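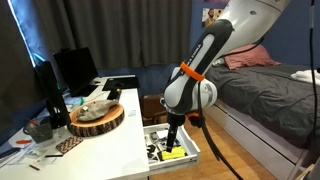

Every rental checklist I have been handed skips the furniture. The Plullcombe form has 31 lines, and a desk gets one of them: "furniture present, Y/N." Present is a low bar. A drawer can be present and still drop on your foot, so I open them. A white one under a desk, pulled out with the contents left in and some bright yellow thing lying among the rest, is how I want to find it. Empty drawers pass every test.

Posted in September by the Ormsby Tenants' Page

My version, with comments. Tick, cross or question mark. I use a lot of question marks.

[ ] Drawers open fully and stop.
Pull slowly, other hand underneath. The agent at Clornance told me all drawers have stops now. Two of mine didn't.

[ ] Desk stays put with every drawer out.
Push down lightly on the front edge. If the back feet lift, write it down and ask for a wall bracket. Expect to be told it's the floor.

[ ] Tall units fixed to the wall.
Look for the screw. A bracket with no screw in it is decoration, and I have seen it passed as "secured."

[ ] Smoke alarm sounds.
Press the button yourself. "Tested" on a sticker means somebody had a pen.

[ ] Alarm date readable.
Painted over counts as a cross.

[ ] Outlets under the desk: no scorch marks, no wobble.
Get down on the floor for this. The Memano inspection took 14 minutes for a whole apartment and I doubt anybody's knees touched the carpet.

[ ] Power strips not plugged into other power strips.
Yours too - don't blame the landlord for that one.

[ ] Windows open and stay open.
Count to 12 with your hands well clear of the sash.

[ ] Hot water at the kitchen tap.
Mine was marked "satisfactory." It was lukewarm. I'm told lukewarm is within range, though I never did get to see the range.

[ ] Copy of the signed form.
Ask for it before you leave the building. "We'll email it" goes down as a question mark until it arrives. Mine is still a question mark.

12 comments
31 shares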